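Snack swap outgrows its shelf

The snack swap at Jidutley has a problem most libraries would envy – people keep bringing things back. Not the same things, obviously. The rule is that you take a bag and leave a bag, and the June 2024 session drew 119 swappers to a room that had previously struggled to fill its chairs for a talk on gutters.

Neelam Bajpai started the swap in February with one shelf and a firm policy against raisins. The shelf is gone. Snacks now go out in shallow plastic trays, sorted by whatever language is on the bag, and the policy on raisins stands.

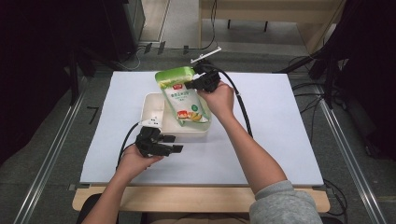 1 min read

A green bag with Chinese writing and a picture of food in red and orange leaves its white tray. Bags like it rarely stay put for long, according to Bajpai, who blames the packaging. "People say they choose by flavor," she said. "They choose by color, and then they act surprised by the flavor."

Lotte Timmermans has come to every session and keeps a notebook of scores out of 100. Her average so far is 34. She plans to keep coming.

The next swap moves to the larger hall on Alell Street, where there is room for more trays and, after several requests, a water jug. Chips, crackers and anything sealed are welcome. Homemade fudge is still under discussion.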